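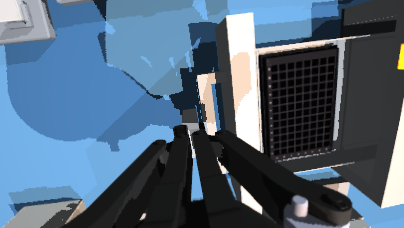 2022-06-15, cell 2, gripper and simulation model

Started with the left finger. Since Monday the closing position has read 1.5 mm off at the end of the stroke, and Bjarke had already changed the zero in software twice. I didn't want a third offset on top of the other two, so I took both out and went back to the bare values before touching anything.

Cell off, air off, lockout on. Took the outer linkage arm off on the left. The pivot bush has play, enough to feel by hand with the arm held at the far end. Right side is fine. Fitted a new bush from the Nidberg drawer (last but one, please reorder) and cleaned the old grease out of the seat. It was grey and had swarf in it. New grease, thin, wiped off the outside. Pivot screw back in with medium threadlock. Don't use the strong one, it took Uwe most of a morning in February to get that out.

Ran 85 slow open and close cycles with nothing in the fingers, then 293 at normal speed. Closing position now repeats to 0.1 mm. Left motor current is the same as the right again, it was clearly higher before.

Fingertips: left one is worn on the inside edge but I left it. Swap both together at the next service.

Simulation side. The Wulevov model still had the old offsets in it, which is why the simulated grasp on the small block looked good while the real one came in to the left of it. Set both to zero and reloaded. Wrist camera view in the model is still looking up the fingers from the base, same as on the cell, so I left the mount numbers alone. Shadows in the render are very hard-edged and the block is partly lost next to them. Bjarke thinks the light source is set as a single point. He will try a wider one before we generate any more training views. Until then don't use the rendered set for tuning the block detection.

Also found that the collision shape for the right linkage arm is shorter than the drawn one. It stops before the pivot end. That means the planner will happily swing the thick end of the arm into a fixture and report no contact. I've made it longer and saved it as revision 157. The old file is still there, don't delete it, the Hallgrímsson job points to it.

Cycle counter was at 1323 when I switched off, written on the card inside the door as well.

Still open:
Reorder pivot bushes, at least four
Light source in the model – Bjarke
Check right pivot bush at next service even if it feels good
Ask Uwe whether the Prineser controller keeps its own copy of the zero. After the restart it came up with the old value once, then the right one. I couldn't get it to do it again.

Left the cell in manual with the fingers open. Air is still off at the wall.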